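Quartet whiteboard: plain board, big fan

I bought this in September after my old easel board finally gave up, and I've been telling people about it ever since. It's a plain rectangular whiteboard with a thin metal border and slightly rounded corners, and it lies flat on a table without rocking. I wanted something for sorting games with my niece — draw a loop, put blocks in it, argue over what belongs — and it's perfect for that!

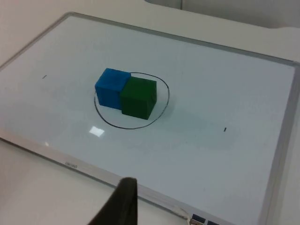 The marker line goes down thin and dark, even when I draw as badly as I do. My ovals come out looking like potatoes and the game works anyway. Blocks stay put on the smooth surface, and a dry cloth takes the ink off in one go. Dineo Zwane borrowed it for her math club and came back asking where to get one.

We've made up a lot of rules by now. Blue in, green out is the starter version, then two loops that overlap, then my niece gets to invent one (hers are much harder than mine).
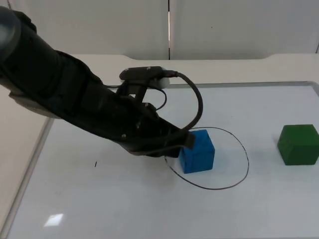
Blue cube inside the loop, green cube outside.

My only gripe is the gloss. Under the kitchen lamp I get some glare and have to turn the board a little. The marker clip is also sold separately, so I keep mine in a mug. I'd still buy it again tomorrow.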